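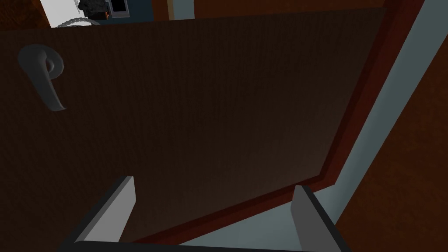 Doors & Hardware > Interior Doors > Sound-Reducing > Rullard 35

Rullard 35 Sound-Reducing Interior Door

The Rullard 35 is a solid-core swing door for bedrooms, home offices, music rooms and small consulting rooms. It is sold as a slab or as a prehung set with frame, hinges and seals. The 35 in the name is the laboratory rating of the prehung set, in decibels. A slab hung in an existing frame will not reach that figure unless the frame is fitted with the same seals.

Construction

The core is a dense particle board layer between two thinner boards, with a soft damping sheet bonded to one side. Solid timber runs around all four edges, with extra width on the lock side so that most standard mortise locks can be fitted. Both faces are real wood veneer with the grain running top to bottom. Veneer varies from one log to the next. If you are ordering several doors for the same hallway, put them on one order so we can cut them from matched sheets.

Finishes

Dark walnut stain, natural oak, white oak and primed for paint. The stained finishes are sealed at the factory with a matte lacquer and need no further coating. Primed doors must be painted on both faces and all edges within four weeks of delivery, including the top edge and the bottom edge. Doors that have been left unpainted on any edge are not covered against warping.

Sizes

Standard heights go up to 2,000 mm. Widths start at 600 mm. Other widths are made to order and take longer. The slab can be trimmed by up to 5 mm on each long edge and 10 mm at the bottom. Do not trim the top, where the closing plate for the drop seal is anchored.

Seals

Prehung sets come with a compression seal in the frame and a Brernitz drop seal in the bottom of the door. The drop seal lowers when the door is closed and lifts when it is opened, so no raised threshold is needed. It works on tile, wood and vinyl. On carpet, fit a flat strip under the closed door or the seal will not sit evenly. Adjust it with the hex screw on the hinge side, a quarter turn at a time, until a sheet of paper is held lightly along the whole width.

Handles and locks

Handles are sold separately. The door is bored for a lever set on round rosettes as standard. The Todorova lever range fits without extra drilling, and the screws supplied with it are the right length for this door. Knobs and long-plate handles can be used if you order the slab unbored. Say so in the order notes, as bored doors cannot be returned for this reason.

Weight and hanging

A standard slab weighs roughly twice as much as a hollow-core door of the same size. Use three hinges, and four on the widest doors. Two people should lift it. Check that the frame is screwed into solid framing behind the drywall before hanging.

Price and delivery

Prehung set, standard size, stained or natural: $559. Slabs and made-to-order widths are quoted on request. Doors are shipped flat on a pallet from our Fekach warehouse. Store them flat and indoors until they are hung, and keep them out of rooms with fresh plaster.

Orders for made-to-order widths placed in December are now in production. The price above applies from January 10, 2019.

Care

Wipe with a damp cloth and dry straight away. Avoid wax, spray polish and anything abrasive. Oil the hinges once a year and leave the drop seal dry.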